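Bamdale Container Refund Point: Frequently Asked Questions

Where are you and when are you open?
We're at the back of the Bhuiyan hardware car park, through the second gate. Doors open at 8 in the morning and the last load is taken half an hour before we close. Hours are shorter over winter and are posted on the gate.

What can I bring in?
Most drink containers between 150 mL and 3 L that carry the refund mark. That covers cans, plastic water and soft drink bottles, beer bottles, small juice boxes and flavoured milk cartons. Look for the mark near the barcode.

Do you take wine bottles?
We take glass of any colour for recycling, but plain wine and spirit bottles don't earn a refund here. Put them in the purple-lidded bin at home or leave them in the glass cage beside the gate.
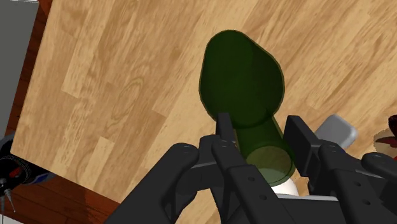 Lids can stay on plastic bottles. Take them off glass and drop them in the tub at the counter. Corks go in the bin next to it.

Do I need to rinse everything?
A quick rinse is enough. Containers should be empty. We can refuse a bag if there's liquid pooling in the bottom of it.

Can I crush my cans?
Please don't. The barcode has to be readable. A dented can is usually fine, a flattened one usually isn't.

Is there a limit on how much I can bring?
You can walk in with up to 700 containers. For anything over that, ring first so we can put you through the bulk bay. Footy clubs and pubs should use the bulk bay in any case.

How do I get paid?
Cash, bank transfer or a donation to one of the local groups on the board. Transfers go through overnight. You'll need your member number, which is on the Jerkar app under Profile. If you don't have the app, we can look you up by mobile number.

What happens to the glass?
It's sorted by colour and trucked to Vurthorpe, where it's crushed and sent on to be made into new bottles. Green and brown are kept apart from clear because a small amount of coloured glass will spoil a clear batch.

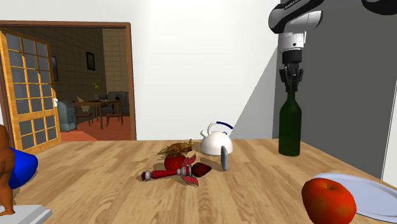 Bamdale, November

Summer changes: bulk bookings need a day's notice until the end of January. The gate on the laneway side is closed while the drain is dug up, so come in from the main road. Bags left outside after hours will be treated as dumped rubbish.

Can I leave other household things?
No. We get asked about kettles, cutlery, saucepans and old toasters most weeks. Working items can go to the op shop, and the transfer station has a scrap metal pile and an e-waste shelf. Drinking glasses, ovenware and window glass can't go in with bottles, as they melt at a different temperature.

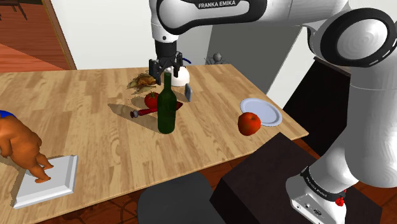

Franka Emika arm over a light wooden table.

Can my school or club set up a collection?
Yes. We lend out wheelie bins, 30 at most at any one time, and there's usually a short wait in spring. The deposit is $41 per bin, refunded when it comes back clean. Email Iona Swanson with the name of your group and where the bins will be kept.

Are dogs allowed?
On a lead, in the queue only. There's broken glass around the bays.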